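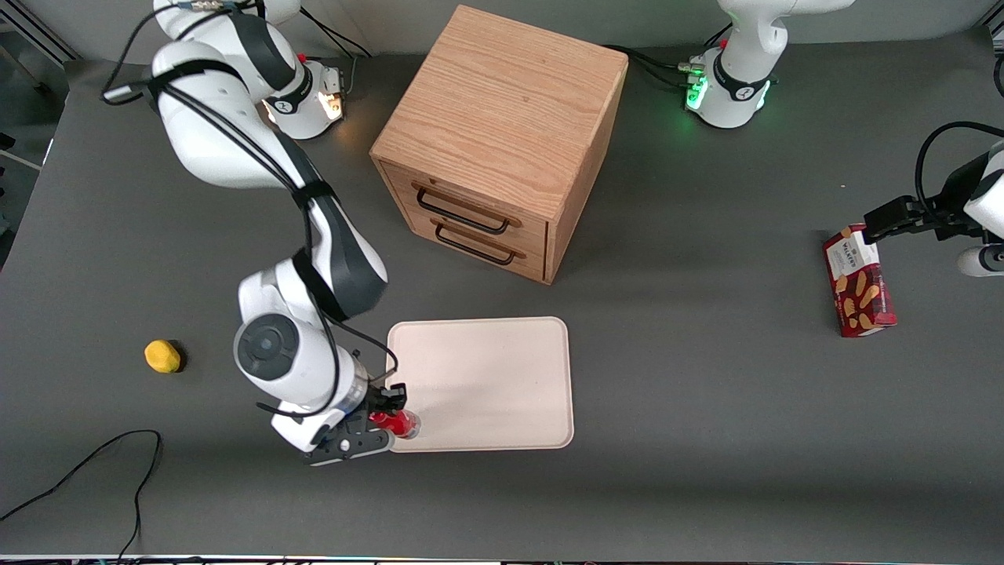

Clotell Phone Users' Group
Minutes of the meeting held on January 22, 2021, by video call

Present: 18 members. Apologies were received from 3 others.

1. Minutes of the last meeting
The minutes of the November meeting were agreed, with one correction. Under item 4, "Wukora 2" should read "Wukora 2 Lite".

2. Matters arising
The list of repair shops has been updated and sent to all members. The shop on Gagnon Road no longer replaces screens, so it has been taken off. The question of a second-hand price guide was left until the next meeting.

3. Wukora software update
Members who had installed the January update reported on it. Most had no trouble, but several said the battery now runs down faster overnight. Turning off the always-on clock helped in two cases. One member had lost the custom ringtones and had to copy them back from a computer. On older handsets the update needs a good deal of free space, and it stops without a clear message if there is not enough - members should clear out old videos first.
Agreed: to add a short note to the group's web page, and to write to Wukora about the missing message.

4. Group purchase of handsets
Two models were compared, the Wukora 2 Lite and the Iretti M. The Iretti has the better screen and takes a memory card. The Wukora has a headphone socket and is lighter. Opinions on the cameras differed. It was felt that neither is much good indoors in the evening.
The supplier has asked for a firm order before holding the price. Some members wanted to wait for the spring models, and there was a longer discussion of whether prices would fall by then. A vote was taken: 11 for ordering the Iretti now, five for waiting, two not voting.
Agreed: to order the Iretti M for those who want one. Members pay for their own handsets and should confirm by email.

5. Money
The balance stands at £1109. It was proposed to set aside £600 for spare batteries, cables and loan chargers. This was agreed. Subscriptions stay as they are.

6. Help sessions
Sessions will go on by telephone for now. The most common questions are still about moving contacts from an old phone and about full storage. A printed sheet on contacts is nearly ready - the part on SIM cards needs rewriting, as it only covers one make.

7. Any other business
A member asked whether the Gagnon fitness band works with Iretti phones. One person has it working, but the step count only updates when the app is open. To be tested again after the order arrives.

Next meeting: date to be sent round by email.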